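Tray service, session two: laying up for one

Notes to go with the practical. Bring these along, and a pencil, as you'll be scribbling on them.

Hello again. Last time we did the long table at Naslow and I talked far too much about glasses, so there are no glasses at all in this one. We're doing the single breakfast tray: one person, one hot drink, something in a bowl. It sounds like nothing, and then you try carrying it up a flight of stairs!

Start with the tray itself. I like a plain one with a proper raised rim, the sort that stops a runaway spoon. Wipe it, dry it, and dry the underside too (people always forget the underside, and then it skates about on a polished table). If yours is very slippery, a thin cloth under everything helps, but iron it flat or the mug will rock.

Now the order of things. Marisol Palomino taught me to begin with the biggest item and I've never found a better way. Plate first, then the bowl on the plate, then napkin, then cutlery, then the mug. If you begin with the small bits you'll only be shuffling them round later to make space.

The plate under the bowl is called the underplate or underliner, depending on who trained you. I don't mind which you say. It catches drips, it gives you somewhere to put a used spoon, and it means you can lift the bowl without putting your thumb in the porridge. Pick a plate wide enough to leave a good band showing all the way round. With plain white crockery you can get away with a tight fit, but when the colours differ a skimpy rim looks like a mistake.

Colour, while I'm on it. We use the mixed Skisasetti set for practice and every term somebody asks me whether it ought to match. No. I'm very fond of a bright tray, especially in February. What I would say is that a pale tray lets you be as loud as you like on top of it, whereas a patterned one fights with everything. Look at it from standing height, as that's how your guest will see it coming.

Napkins: fold into a long rectangle, edges together, and put it beside the plate. You can lay the cutlery on top, which saves room and keeps the fork off the tray. I was taught that the fork must be dead straight and the assessor at Rokent will expect it straight, so practise that way. 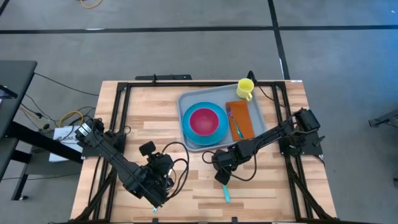 The mug goes at the back, away from the edge nearest you, and you fill it last. Leave a good gap below the lip. Angus Shearer fills his to the brim and walks like a man on a ship, and I wouldn't copy him. As for the handle, turn it to suit the person drinking. Ask if they're left-handed — it takes two seconds and they're always pleased.

Weight next. Lift the tray an inch off the table before you set off and feel which side drops. A full bowl on the left and a full mug on the right will usually balance out, but an empty bowl won't do much against 30 cl of tea. Shift things a little, lift again, and only then walk.

For the practical you'll each lay up, clear down and lay up again, 2 rounds, with a short gap to look at each other's. Clearing is the same order backwards: mug, cutlery, napkin, bowl, plate. Don't stack the mug in the bowl, please. We lost a good Kozan one that way last term and I'm still sore about it.

Before next time, lay a tray at home with whatever you've got in the cupboard, odd plates and all, and carry it to another room. Write down what slid. The reading is the chapter on room service in the blue folder, and you can skip the part on silver domes unless you're keen.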